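The Arm That Fetches My Water

By Ghada Chidiac

I have wanted a robot to hand me a drink since I was six, so when Romov offered to lend me its new Parum desktop arm kit, I said yes before I'd read the second line of the email. It's $400 with the gripper and wrist camera included, and the Sidach software comes free for the first year. Setup took me one evening and two cups of tea (the cable guide is printed upside down, be warned!).

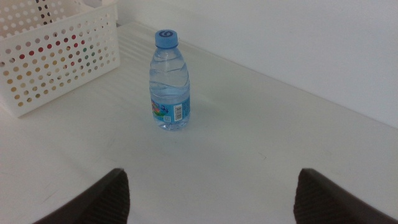 Anyway, I started with bottled water, the small kind you toss in a lunch bag. Clear plastic is supposed to be hard for these cameras, and I wanted to be a little mean. You teach the arm by steering it yourself, over and over, and Sidach saves each run. I did 126 of them across one long October week – my wrist was more tired than the robot's, I promise.

The steering handle is lovely, by the way, light and not at all twitchy. The app is another story. It buries the save button under two menus, and I lost a whole afternoon's runs that way.
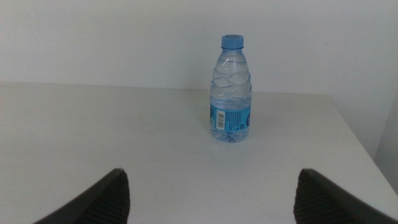

Open wide: the gripper lines up on a small bottle of water.

Märta Boström, who reviews kitchen gear for us, came over to try it and wouldn't give the handle back. She prefers the Cortés arm, which costs $293 but makes you buy the camera separately. I've used both now and I'd still pay extra for the Parum, mostly for those ridged finger pads. 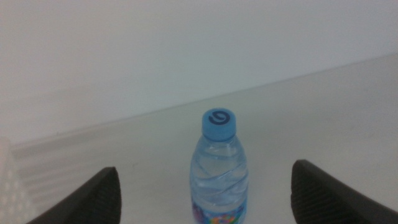 Would I tell you to buy one? If you like tinkering, sure, go for it! If you just want a drink, your fridge is right there. I'm keeping mine until Romov asks for it back, and I have my eye on the soft finger set next.

Comments

Sheldon Fortin: Does the Sidach app run on an older tablet?

Zubaida Dhanial: Mine does, but it's slow to load saved runs.

Tahira Afridi: That save button! Lost two days to it.

Contact us | Copyright 2024 | Back to top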